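Right gripper lets go of neck during two-arm bottle demos

Opened by Yaneth Grajales
October
14 comments

Setup: living room site, Purba teleop build, two operators taking turns. Task is "pick up bottle from coffee table with both arms, hand over, set down." Target for this site is 1,550 good demos. We are at 1,000 and the reject rate has gone up.

What goes wrong: the left gripper takes the base and the right one takes the neck. When the operator starts the lift, the right gripper opens a few millimeters by itself and the bottle drops out. Of the last 56 attempts, 48 were rejected for this. The operator's trigger is fully pressed the whole time according to the input log.
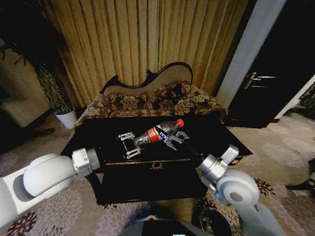

Already tried:
- Restarted Purba and re-paired both hand controllers.
- Swapped left and right controllers. The fault stays on the right arm.
- Swapped operators. Same result.
- Recalibrated grip zero on both sides.

Logs from the last session are on the Fekport share in the right_grip folder. The drop shows up as a step in commanded width, so I don't think it is mechanical.

Reply from Hannelore Diekmann, 10:40 a.m.

Thanks, the logs help. The step in commanded width comes right after the force reading crosses the soft limit. A thin plastic bottle gives way under the fingers, the reading jumps, and the safety layer backs the fingers off. Please check which object profile is loaded on the right side. It should be "thin wall" on both.

Also look at the wrist views during the approach. If the fingers come in too low on the shoulder they press on the widest part and the force climbs faster. 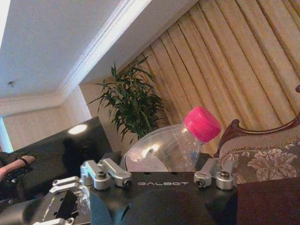 Yaneth Grajales, 11:25 a.m.

Left was on "thin wall." Right was on "rigid default." It must have gone back to default with the Maltton update, as nobody here changed it by hand. I set it to "thin wall" and restarted.

First batch after the change: the step is gone from the log on straight lifts. It still shows up when the operator turns the wrist while lifting.

Hannelore Diekmann, 1:15 p.m.

The wrist turn adds side load and the filter reads it as grip force. Set the filter window to the same value as the left arm and have the operators finish the lift before they turn.

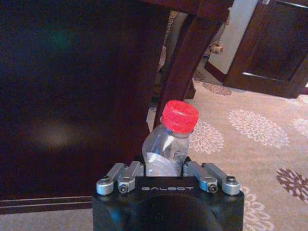 Yaneth Grajales, 3:50 p.m.

Done. Filter window now matches. Ran both operators through the task again and had no release with the trigger down. I marked the rejected demos "grip fault" in Jarnance so they stay out of the training set.

Please leave this open until the profile reset is fixed in Maltton. Until then we check both profiles by hand at the start of each session.

Status: workaround in place
2 shares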